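Evaluating a Rented Demonstration Kit for Robot Training: Final Report
Course project, robotics elective, submitted in September

1. Why we did this

Our original proposal was to build our own hand-held gripper. The parts list came back at a price that our department found very funny, so we became reviewers instead. The Plultero kit is sold by subscription to labs that want to teach a robot arm by having people do the chore first, with a gripper in each hand that logs what the hand does. Students can have it for one term at a reduced rate, provided they return it in the same foam it came in. We still have the foam. Please remember that when grading.

We set out to answer three questions. How long does it take to go from a closed box to a usable recording? How much of what you record is worth keeping? And would a group with no money and average patience want to rent it again?

2. What comes with the kit

The subscription covers two grippers, a logging unit with a small screen, power supplies, a set of printed markers and access to the Altonis upload site, where recordings are checked and either accepted or sent back with a code. It does not cover the codes. There is a separate document for those, and we found it in week three.

The vendor's quick start guide says setup takes five minutes. We believe this was measured by somebody who had already done it. You connect the unit, wait for the screen, pair the left side, pair the right side, and then wait for the screen again. Most of the physical work is cable management, and the cables have opinions.

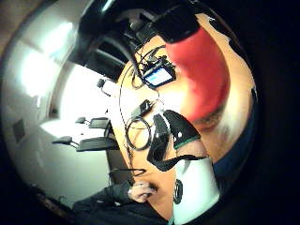
3. Setup and first use

Our first full setup took 46 minutes. By the end of the project we had it down to 21, and most of that improvement came from one change: we stopped unpacking everything onto the table at once and began laying out the cables in the order the guide mentions them. The guide would have been a good place to suggest this.

Pairing is the weak point. If the two sides are paired in the wrong order, the software accepts it cheerfully and then labels left as right for the whole session. Our entire first afternoon is stored that way. We fixed it afterward with a short script, and the script is now the best-tested code in the project.

Wearing the thing is better than we feared. The grip is firm, the trigger travel is short, and after a few tries you stop thinking about it. Your forearm starts thinking about it later, toward the end of a long session. Smaller hands had a harder time with the strap, which only has so many positions, all of them chosen by a larger person.

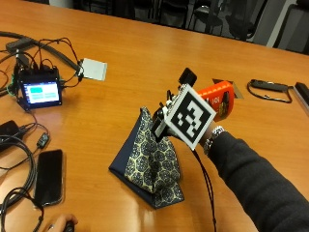 We picked tabletop tasks because the room we could book was a meeting room, and meeting rooms have tables. The tasks were simple: pick up a soft object, move it, set it down, and do the same with something stiff. Soft objects were harder. They change shape when you squeeze them, and the two of us who wrote the task sheet had described the target position as "upright," a word that soft objects do not respect. We rewrote that line twice and then replaced it with "not on its side."

4. Recording quality

We uploaded just over 200 recordings. The site accepted most of the later ones and very few of the early ones. The commonest rejection was lost tracking, which in our case usually meant that a sleeve or the other hand had gotten between a marker and a camera. The second was "insufficient motion," given to several attempts that we had personally found exhausting.

Glare deserves its own paragraph. A varnished table under ceiling lights is a poor choice, and the kit's manual says so on a page we read after choosing one. Closing the blinds helped a little. A matte cloth would have helped more, and we recommend that the next group bring one.

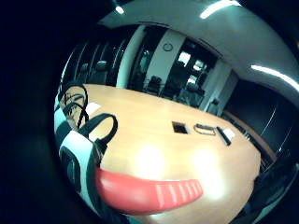
The support desk answered our question about this within a day, which was faster than we answered each other. They suggested turning off half the lights. The room has one switch.

5. Comparison

We had hoped to test the Bresavo kit alongside this one, but their student program has a waiting list, so we can only compare brochures. On paper Bresavo is lighter and has no cable between the gripper and the logging unit. It also charges by the recording, and at 1000 recordings a term the flat Plultero subscription would be the cheaper of the two. At our actual output, it would not – a fact we discovered while making the chart for this section.

6. Recommendation

Rent it, if the project needs real hand data and there are at least two people to share the wearing. Plan on losing the first session. Read the list of rejection codes before recording anything, and check left and right before every upload. Anyone who only needs a small set of recordings should price the alternatives first.

Our cleaned recordings, the task sheet and the left-right script are in the course folder under Widmer, the name of the room we booked.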